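Chapter 5
Who Speaks for the Village? Consultation and Consent in Large Resource Projects

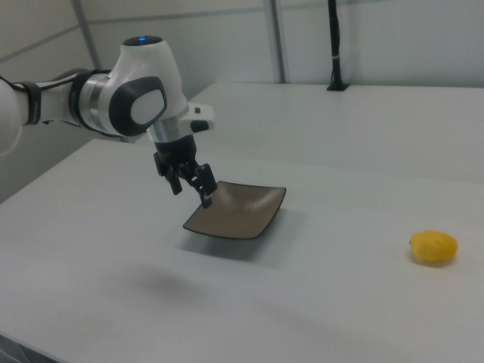 Before you read

Think of a time when you were asked for your opinion after the decision had been made. How could you tell? Keep your answer in mind as you work through the chapter.

5.1 The meeting at Nosley

In November the firm Nesteck held a public meeting in Nosley, a farming town on the lower bank of the Gavrilă River. The company wanted to open a stone quarry on the ridge above the town. It already had a permit to explore, and the law said it had to consult the people who lived nearby before it could ask for a permit to dig.

The meeting lasted one morning. A company engineer, Darmawan Yeoh, showed maps and explained how the blasting would be done. Lunch was served. Everyone who came was asked to sign a sheet at the door, and 80 people did. When Nesteck filed its report with the district office in March 2018, the sheet was attached under the heading "Evidence of Community Support."

Several of those who signed were surprised to hear it. Azlan Teoh, who grows beans on the land just under the ridge, said he had signed for his lunch. Another farmer, Afiq Liew, had stood up and asked what would happen to the springs. The report recorded his question as "positive interest in water management."

Nothing in this story is unusual. The company did what the rules told it to do. It gave notice, it held a meeting, and it wrote down who came. Whether anyone in Nosley was consulted, in the sense most of us would give the word, is much harder to say, and the paperwork will not tell you.

5.2 Three words that are often mixed up

Reports on mines, dams and quarries use the words below as if they meant the same thing. They do not, and a careful reader should stop at each one and ask which is meant.

Notice. People are told that something is going to happen. They may be told well or badly, early or late, but they have no part in deciding.

Consultation. People are asked what they think. Whoever asks may change the plan because of the answers, or may not. Many laws require the asking and say very little about the listening.

Consent. People can say no, and the project stops if they do. Where there is no way to say no, the word should not be used, however friendly the meetings were.

Company reports tend to slide up this list. A notice pinned to a shop door becomes a consultation, and a consultation with few complaints becomes consent. Opponents of a project have habits of their own. A petition with a few names on it may be presented as the voice of a whole valley, and people who hope for work at the site are often left out of the count. Be as hard on one as on the other.

5.3 Who was in the room?

The district of Gukville, across the river from Nosley, has 13 villages. The quarry trucks would pass through 6 of them. None was invited to the meeting, as the rules defined "affected community" by distance from the pit, and the road did not count.

Zulkifli Osman, a retired surveyor from Gukville, wrote to the district office to ask who had drawn the line on the map. The reply said that it followed standard practice. It did not say whose.

Lines like this one decide a great deal. They settle who gets a letter, who may object and who is paid if a wall cracks. They are usually drawn early, by people hired by the company, and by the time the public sees them they look like plain facts – a neat circle on a printed page. Arif Ismail, the district clerk who handled the file, later told a hearing that he had never been asked to check it and would not have known how.

Questions to keep in mind

As you read the case reports in the rest of this chapter, ask of each one:

Who called the meeting, and who paid for it?
What had already been decided by then?
Could anyone have stopped the project by saying no?
Who was outside the line, and who drew it?
What exactly does a signature on the sheet show?

5.4 What the law requires

Most permit systems ask a company to produce a document on the effects of its project. The company picks the experts and pays them. The office that reviews the result often has a small staff and a fixed deadline, and if the deadline passes with no reply, some systems treat the document as approved. We begin with the document itself, and with the pages near the back where the public's comments are usually found.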